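Caring for Your Fonstead Table: Questions We Hear Most

Every table that leaves our shop goes home with a little card of care notes, and every little card, as far as we can tell, gets lost within the month. So Melina Deligiannis, who finishes our tops, sat down one April afternoon with a pot of coffee and answered the questions that come in over and over. If yours isn't among them, please write to us. We do love the mail.

What is my tabletop finished with?

Our pale tops, the Flovent and the Banidico, get 2 coats of a hardwax oil, rubbed in by hand and left to cure before we pack them up. The oil soaks into the wood and leaves a thin, soft layer on top, so you can still feel the grain under your fingers (which is half the pleasure of a wooden table, if you ask us). The darker Rüegg top is lacquered and has its own page.

How soon can I use it?

Right away for ordinary things, like a vase or a stack of mail or your elbows. Please hold off on spills and wet cloths for 4 days if you can manage it. We know it's hard when everyone wants to come over and see the new table!

What should I clean it with day to day?

A soft cotton cloth, barely damp, and then a dry one. That really is all it needs most of the time. For sticky spots add a drop of mild dish soap to a bowl of warm water, wring the cloth out well, and wipe the way the grain runs. Skip the scouring pads, the bleach sprays and anything with "lemon power" on the label.

There are darker streaks and small knots in my top. Is something wrong with it?

Not a thing. We pick our boards for character as well as color, and a knot or a streak is just the tree having lived its life. They may mellow a bit as the whole top warms in color over the years, but they won't wipe off, so do spare your arm.

Can the kids paint and do crafts on it?

Oh, please let them. Put down an old sheet or a few layers of newspaper first, and wipe up paint while it's still wet. Tipene Fairweather in our workshop has had school projects on his for years, glitter included, and it's still a handsome table.

Can I clean other things on top of it?

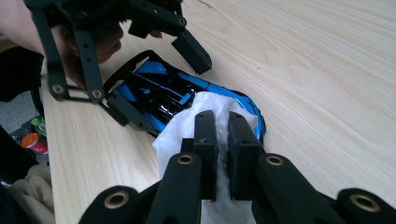 Plenty of us do our small cleaning jobs at the table, and an oiled top is perfectly happy with that as long as you're choosy about what you use. Polishes and solvent sprays are the trouble, as they can soften the oil and leave a cloudy patch. For a glossy molded piece like the blue and black one, we'd start with a plain dry tissue and see how far that gets you. Tissues do go fluffy and tear along the edges, so give the tabletop a quick going-over with your cotton cloth when you're done, or you'll be finding lint in the grain at dinner.

How often does it need oiling again?

Once a year suits most homes. Try a few drops of water near the middle, where the plates go. If they bead up, leave it be, and if they sink in, it's time. One small tin will do a top up to 70 inches long with some left over for the benches.

Do you sell the oil?

We do, by the tin, from the shop counter or by mail. Tell us which table you have and we'll send the right one, with another care card tucked in to replace the one that went missing.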